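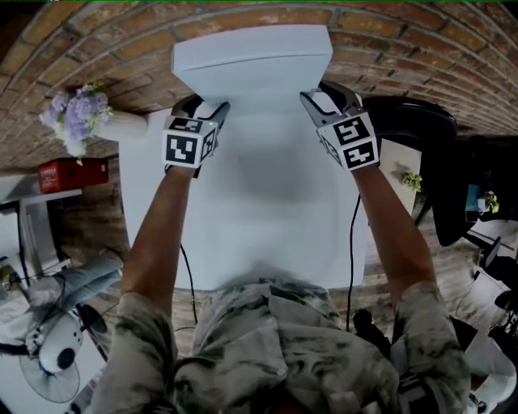
Section 4. Working at a teaching table

This section is for the people who will use the hand-held grippers at a table to teach tasks to the Zedard packing cell. It covers getting the table ready, putting the grippers on, recording a task, and stopping for the day. Installing the cell itself is in Section 2. Fault codes are in Section 9.

4.1 What changes when the cell arrives

Before the cell, a packer at Covell closed, squared and moved each box by hand for a full shift. With the cell running, the arms do the repeat boxes and the packers split their time between three jobs: teaching, checking, and packing the orders the cell can't take.

Teaching means doing the task yourself with a gripper in each hand. The system records how the grippers move and when the jaws open and close. The cell learns from many recordings of the same task, done by more than one person. A packer who has handled boxes for years usually makes better recordings than an engineer does, so plan to use your packers for this work.

Agree on the following with your team before the first session:

Who teaches, and on which shifts. Teaching time is work time and goes on the schedule under its own code.
Who can reject a recording. At most sites this is the person who made it and the shift lead.
What happens to the hourly box target on teaching days. The target must be lowered for anyone at the table. People who are chasing a box count hurry, and hurried recordings teach the cell to hurry.
How the recordings may be used. They are for training the cell. They must not be used to rate or compare workers.

Note: Put the last point in writing and post it near the table. The form in Appendix C can be used as it stands.

4.2 Setting up the table

1. Choose a table that doesn't rock. Push down on each corner with your palm. If it moves, shim the legs or pick another table.

2. Set the table height so that the person teaching can reach the far side with both arms extended without resting their chest on the edge. If people of very different heights share a table, use an adjustable one and write each person's setting on the session card.

3. Wipe the top. Remove tape, labels and dust.

4. Clear the area where the task takes place. Items outside that area can stay, including plants and office furniture, provided that neither you nor the cables will catch on them.

5. Check the lighting. The markers on the grippers must be lit evenly. Turn off any desk lamp that puts a bright spot on them.

6. Place the object for the task. Vary its position between recordings as shown on the task sheet. If the sheet calls for a position against a wall, leave the object there even if it is awkward to reach. The cell will meet the same position on the line.

Caution: Keep fans and other floor-standing equipment out of the path of the cables. A cable pulled into a fan can break the connector and can pull the gripper out of your hand.

4.3 Putting on the grippers

The grippers are a left and right pair. They are not interchangeable. The marker cube on each one carries its own set of codes, and the system will record your hands the wrong way around if you swap them.

1. Take off watches, rings and bracelets. Roll long sleeves above the elbow or wear short sleeves.

2. Put on the shoulder unit and tighten the strap until the unit stays still when you raise your arm.

3. Pick up the left gripper. Run its cable back along your arm and let it drop clear of your hand. Do the same with the right.

4. Open and close each gripper 7 times. The jaws should move freely and close fully. If either one sticks, put it aside and tag it.

5. Look at every face of both marker cubes. The codes must be clean, flat and unscratched. Wipe smudges with a dry cloth. Do not use solvent, which lifts the print.

6. Stand at the table and reach to each corner in turn. You should feel no pull from the cables at any point. If you do, add slack before you start.

Caution: Never wrap a cable around your wrist or forearm to take up slack. Use the clip at the table edge.

4.4 Recording a task

1. Scan the task sheet, then your session card.

2. Hold both grippers over the table, still, with the jaws open. Wait for the start tone.

3. Do the task at your normal pace. For a two-handed lift, bring the jaws to both sides of the box first, then close them together. Keep the box level. If it has a lid, grip below the lid edge.

4. Finish with both grippers away from the object and hold still until the end tone.

5. Keep or reject. Reject the recording if you dropped the object, bumped the table, or stopped partway to talk to someone. Keep it if you made a small correction, such as shifting your grip or straightening the box. The cell needs to see corrections.

6. Reset the object for the next recording.

A new task needs 1,000 kept recordings before the cell is allowed to try it. A change to an existing task, such as a new box of the same shape, usually needs fewer. The number is printed on the task sheet.

Limit each session to 40 minutes, then take a break away from the table. The weight of a gripper is small, but it is held out in front of the body, and the forearms and shoulders tire sooner than people expect. Do not schedule two sessions back to back for the same person.

Warning: Stop at once if you feel numbness or tingling in the hand or pain in the wrist. Report it the same way you would report any strain. Do not go back to teaching that day.

4.5 Working next to the cell

Once a task has been released, the cell will run it on the line next to the packing stations. People on those stations should know the following.

The cell does not see a person as a person. The light curtain stops the arms when it is crossed. Do not lean over it to straighten a box, even when the arms are still.

When the cell cannot finish a box, it sets it on the reject shelf and shows an amber light. Pick up the box, finish it by hand, and press the reason button that fits best: lid, shape, position or other. These presses decide which tasks are taught next. If the same reason keeps coming up, tell the shift lead.

The cell does not slow down when the station after it is full. Pause it from the green panel before the outfeed backs up. Any packer may pause the cell. No one needs permission to do so, and a pause is not logged against the person who pressed it.

4.6 Notes from the Covell site

Covell was the first site to run teaching tables with its own packers. Solange Griwal's successor settings no longer apply; use the schedule below in place of any earlier handout.

Early shift: one table, two people taking turns.
Late shift: one table, by arrangement with the shift lead.
Changeover: no teaching. Tables are cleaned and grippers charged.

Ayantu Yimer leads training at Covell. New starters spend their first session watching, their second making recordings that are not kept, and join the schedule from the third. The first released task, a lidded white carton, went to the line in May with 688 recordings under an older rule that has been replaced by the figure in 4.4.

Packers there asked for two changes that are now standard: the reject option at the end of each recording, and the clip at the table edge.

4.7 Ending a session

1. Set both grippers in the charging tray with the jaws open.

2. Coil the cables loosely. Do not fold them.

3. Take off the shoulder unit and wipe the strap.

4. Write any trouble on the session card, with the gripper number.

5. Sign out at the table screen. Recordings made after you leave will otherwise be filed under your card.

Replacement cubes, straps and cables are ordered under the Cundden part numbers in Appendix A. Replace cubes in pairs and run the alignment check in Section 3 before anyone uses them.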